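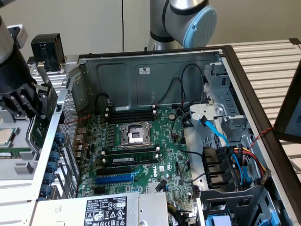 An open computer with its green motherboard.

How does a computer remember?

When you do a sum in your head, you keep the numbers in your mind for a short time. After, you forget them. A computer has this kind of memory too. We call it RAM. It comes on a thin, long card which fits into a slot on the motherboard.

RAM is very quick, but it has one weak point — when the power goes off, everything in it is lost. So your drawings and games must be kept in another place, the drive. The drive is slower, like a big cupboard, and RAM is like your desk.

My pupil Riku had a story of 40 lines and he did not press Save. Then the lights went out at school. He had to write it all again!

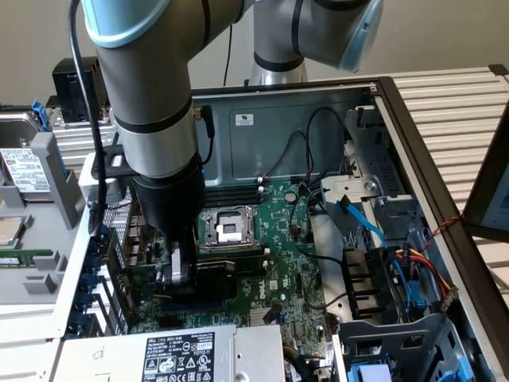
Why does a computer still know the time after it was unplugged?
A small round battery on the motherboard keeps its clock going. It can last for years.

Next time you finish a drawing, press Save before you go to play.

Kanako Miyazaki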